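Nidby Cordless Fabric Steamer, 302 ml
Sold by Pluvdale Home Supply
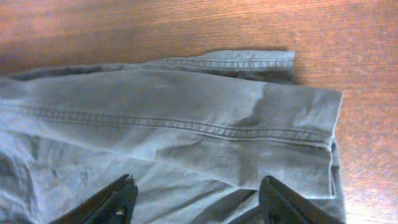
Every handheld steamer on the market promises to replace your iron, and we have stopped believing any of them. The Nidby is the seventh one we've tried and the first we've agreed to stock, which should tell you something about the other six. It handles light cotton, rayon and most curtains. What it won't do is press a sharp edge into heavy fabric. Take a rumpled gray-blue cotton garment folded over on a wooden table, with a straight double row of stitching along it: the flat stretches are a fair job for a steamer, but a thick seam like that wants a hot plate and some weight behind it. Keep your iron.

What the box claims, and what we got
"Ready in seconds." Ours took 83 seconds from cold. The second one we opened was no faster.
"All-day steam." A full tank lasted 7 minutes on high. On low it goes longer, but low is only good for scarves.
"Never drips." It drips if you tip it past level, so hang the shirt up and hold the head upright.

Specifications
Tank: 302 ml, removable
Settings: high, low
Battery: built in, charges in 90 minutes
Cord: charging only, will not run while plugged in
Color: white
In the box: steamer, charging base, brush head, measuring cup

Water
The manual says tap water is fine. We have hard water in the shop and the nozzle was spitting white flakes by November, so we use distilled now. The optional Espinoza filter cartridge costs nearly as much as a year of distilled water and we don't carry it.

Compared with the Ollham
People ask. The Ollham has a cord and a metal plate, makes more steam and costs less. If there is always an outlet near your closet, buy that one. The Nidby makes sense for travel — or for curtains you'd rather not take down.

Returns
Unused, in the original box, within 90 days. Once it has had water in it we can only exchange it for a fault. Questions about parts go to Ratree Chareonsuk at the service counter. Replacement brush heads are in stock; replacement batteries are not sold separately.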